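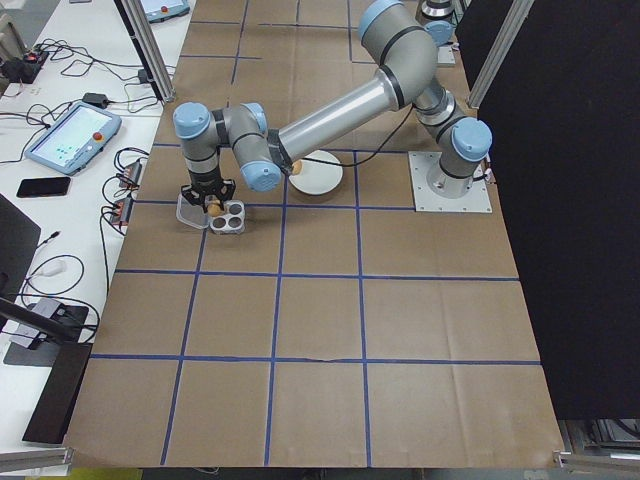
Egg cell, current layout. Plate at the shoulder side, carton section under the wrist.

List: shared-shop-robotics
From: Dilwyn Beddoe
Date: Wednesday, November 16, 2022
Subject: Re: egg transfer, grip width and the tape grid

Answers to Kwesi's questions below, then the program outline, then what I would like other people to try. Quoted text is trimmed to the parts I am replying to.

Kwesi Ofori wrote:
> I read through the notes on the shop wiki and I can't work out how you
> are stopping the fingers. Is it a force limit or a position? If it's
> position, how do you cope with eggs of different sizes? I have a
> similar gripper on the Drovau arm at home and it either drops things
> or cracks them.

Position first, then a current limit as a backstop. The gripper closes fast to a width a little larger than the biggest egg in the batch, then closes slowly until the motor current rises above the idle value for several samples in a row. The slow part is where all the work is. If you run the whole stroke at one speed, the current spike from the fingers decelerating looks the same as contact, and you will tune the threshold up until it ignores the spike, at which point it also ignores the shell.

Log the current with nothing between the fingers before you do anything else. Close and open a few times at the slow speed and look at the highest value. My threshold is set from that number plus a margin. On our gripper the idle value drifts up over the first few minutes of running, so take the log after it has been moving for a while. If you set it from cold, you get false contacts later in the session and the arm lifts air.

The pick height matters as much as the grip. Close at the widest part of the egg or just below it. Above the widest part, the fingers push the egg down and out, and it either rolls or gets pressed into the plate. I lost two eggs to that before I lowered the pick point.

> Also, why the blue tape? Are you using vision on it or is it just for
> people?

For people. There is no vision in this version. The grid is on kraft paper, and the strips give us rectangles we can name by row and column, so when someone writes in the log that the plate was in a particular cell, the next person can put it back there. The cells are not an accurate measurement of anything. I laid the tape with a yardstick, and the columns are not parallel to the robot base frame. Do not use a tape corner as a taught point and expect the next one to be a fixed offset away.

If you do want a real reference, teach a user frame with three points in the usual way. We have one saved on the controller as TABLE. It was taught with the pointed tip in the gripper, and the points are written in the binder with the tool offset that was active. Check the tool number before you use it. Fouzia loaded TABLE with the wrong tool selected in April and the approach came in low enough to dent a carton.

> How are you finding the eggs on the plate without a camera? Don't they
> roll?

They do roll, and this is the weakest part of the setup. At present each egg is placed by hand at a taught position on the plate, and the arm goes there. The rim stops an egg in one direction only. What I want is an insert for the plate with shallow pockets. Augustina Gbeho has offered to print one if somebody gives her dimensions. I have not measured the plate. If you are in the shop before I am, please measure the flat area inside the rim and post it.

The carton side is easier. The cups center the egg for you as long as you release low. I use three cups, each taught separately. I tried teaching the first and last and dividing the distance, and the middle one came out off center. Molded cartons are not regular enough for that, and they change shape when you cut them down.

Program outline, same as the file in the repo under imitz/egg_transfer:

1. Move to a clear point above the plate, fingers open.
2. Linear move down to the pick point at reduced speed.
3. Close fast to the preset width.
4. Close slow until contact or until minimum width.
5. If minimum width is reached, open, raise, stop, and show a message on the pendant.
6. Linear move up to the clear point.
7. Joint move to the point above the target cup.
8. Linear move down to the release point.
9. Open slow for the first part of the stroke, then fast.
10. Linear move up, increment the cup index, return to step 1.

Step 9 was added last. With a fast open from the start, one finger pad would sometimes stick to the shell for an instant and tip the egg toward the neighboring cup. Slow opening fixed most of it. Cleaning the pads with alcohol fixed the rest, as far as I can tell from the log.

Numbers so far: 146 transfers logged with the present settings, 2 cracked, 17 stopped at step 5 with no egg in the fingers. I count a stop at step 5 as a miss and not as a fault. Most of the misses have the same note beside them, egg rolled after placing, which is the argument for the insert again. Both cracks were hairlines found when the egg was taken out of the cup, so I can't say whether they came from the grip or the release, or were there when the egg went on the plate. From now on please hold each egg up to a lamp before you place it, and write down that you did.

Joint move at step 7: keep it at 58 percent or lower. Above that, the long forearm is still swinging a little when the linear move down begins, and you can see it at the fingertips. A short wait at the top would work too. I left the speed down because it is one fewer thing to tune.

> Last thing, is the cable on the outside of the arm a problem? Mine
> catches on everything.

It has not caught yet in this program, but the program uses very little of the wrist rotation. The cable runs along the arm with a loop between the wrist and the shoulder. The loop has to be long enough for the full wrist travel you intend to use, and no longer. Jog every joint to the limits of your program by hand with one person watching only the cable. Then set soft limits on the controller at those values so that nobody can exceed them by editing a point. I did the second part for the last wrist joint only. The others still need doing.

Requests:

Kolbrún, could you rerun the idle current log with the softer finger pads? They add drag at the end of the stroke and I suspect the threshold needs to change. Please save it as a separate file and leave mine in place.

Whoever works on the bench side: the cables want sorting out. I would like the pendant leads separated from the power leads and labeled at both ends. Leave the pendant where the operator can reach the stop button without leaning over the table.

Kraft paper: it has a crease near one of the lower tape lines. It does not affect the present program, which works nowhere near it. If you plan to use those cells, replace the paper first and retape. Retaping means the cell names in old log entries no longer match exactly, so write the change in the log with your initials.

Anyone who wants to try a different object: copy the program folder, rename it, and teach your own points. Don't edit mine. Augustina asked about light bulbs. The contact logic should carry over, but the preset width and the pick height will both be different, and I would start with a burnt-out bulb, safety glasses and a tray underneath.

Open items:
plate insert dimensions (not assigned)
idle current log with soft pads (Kolbrún)
soft limits on remaining joints (me)
cable labels (not assigned)

Kwesi, on your Drovau, if it gives you no access to motor current, look at whether the controller reports finger position while closing. A position that stops changing before the commanded width is a usable contact signal at low speed, though it will squeeze harder before it notices. Try it on a ping-pong ball and post the log.

Dilwyn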